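Flendden Household Words, README

Flendden is a word list for the stuff people say about cleaning their homes. It has 3000 entries, each with a plain definition, a part of speech and at least one sample sentence. If you have ever wanted to know how many ways English speakers can avoid saying "I'll do it later," you have come to the right folder.

Last updated 27/12/2020, a quiet week for everyone with better hobbies.

What's in it

entries.tsv: the main list, tab separated, UTF-8
regional.tsv: 946 entries marked with a place or dialect
retired.tsv: words we removed and then felt bad about
notes.txt: long arguments about "dishcloth"

Each row in entries.tsv has 5 columns: id, headword, part of speech, definition, sample. The ids skip from 914 to 916. Entry 915 was a second "mop" and has been put out of its misery. Please don't write in to report it.

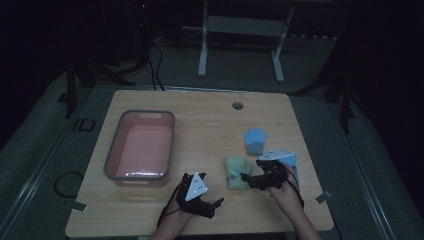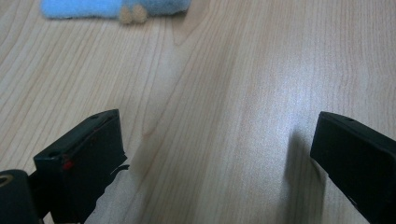

Where the words came from

Most were typed in by hand from old housekeeping leaflets, the kind that tell you to air a mattress as though you had a spare field. The rest came from the Lukham list, an earlier project that stopped when its owner ran out of patience somewhere in the letter S. This explains why we are so strong on "scour" and so thin on "vacuum."

The spelling has been made American throughout. The sample sentences were written fresh for this release and are duller than the originals, on purpose.

Known problems

"Tidy" is listed as a noun, a verb and an adjective, with three definitions that disagree. Some regional tags are guesses made by someone who had visited once. Sorting is by byte, so anything with an accent ends up at the bottom, sulking.

Loading it

Any spreadsheet program will open the files. Turn off automatic dates first or "sept" will become September. The Fiore script in the tools folder checks for missing columns. Bimer, the older script, checks for nothing but prints "OK" very fast, and a few users have asked us to keep it.

License

Free to use, copy and change. Keep this file with the data if you pass it on. Corrections go in the issue tracker, one word per issue, with a source that isn't your aunt.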